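Lirkura punch card set reissued for 24-stitch machines

February 7, 2020

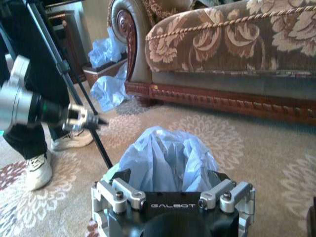 Alby Pearce would have preferred the set in 12-stitch as well, and told the Dallen machine knitting list so within an hour of the notice going up. The 24-stitch version is the only one planned for now.

The Lirkura set was last printed as a boxed series and has been hard to find second-hand with all cards intact. The reissue covers the full run of 200 cards, unpunched and pre-punched, on the same weight of plastic stock as the original. Each card carries the pattern number at the top left and the row count at the top right. Snaps are included, four to a card.

Patterns are grouped by use: Fair Isle, tuck, slip and punch lace. The gingham and houndstooth group has been redrawn. In the first printing, card 417 had an error at row 38, where two holes were transposed and the repeat did not close. Knitters who own the old card can correct it by taping over stitch 9 and punching stitch 10. The corrected chart is printed in the new booklet.

Tension notes have been revised for yarns now on sale. The original booklet gave stitch dial settings for a 2-ply Štefanec wool that is no longer spun. The new tables use the Amitz 2/30 acrylic run double, with a second column for 4-ply wool. Float lengths are listed for every Fair Isle card, and any float over five stitches is marked with a dagger. Knitters using fine yarn on these cards should latch up the floats by hand or choose another pattern.

The cards fit standard gauge machines with a 24-stitch repeat and a 4.5 mm needle pitch. They will run on bulky machines that take the same card, but the tuck patterns have not been tested at that gauge. They do not fit 12-stitch or 18-stitch machines. Owners of electronic machines can use the charts in the booklet to mark up their own sheets, and the licence printed inside the front cover allows this for personal use.

Card numbering has changed. Old numbers are kept in brackets after the new ones, and a cross-reference table runs to 823 entries, including colour variations. Orders open in April through the Dallen shop. Single replacement cards will be sold later, once the boxed sets have shipped.

Filed under: Machine Knitting > Punch Cards & Charts

Comments

tuckstitch_jen
Does the row 38 fix apply to the pre-punched card only? My old one is a blank I punched from the chart, and it has the same jog in the check.

Maureen
Same chart, same mistake, Jen. I taped mine years ago and the tape lifts in the reader, so check it every few hundred rows.

RibberRob
Would like to see double bed patterns included next time. The tuck group is good but most of it is too thick for a cardigan.

Recent items
Cleaning a sticky card reader drum
Sponge bar replacement: foam widths compared
Converting a 12-stitch chart to a 24-stitch card
Spring meeting dates for machine knitters
Yarn mast springs: which ones interchange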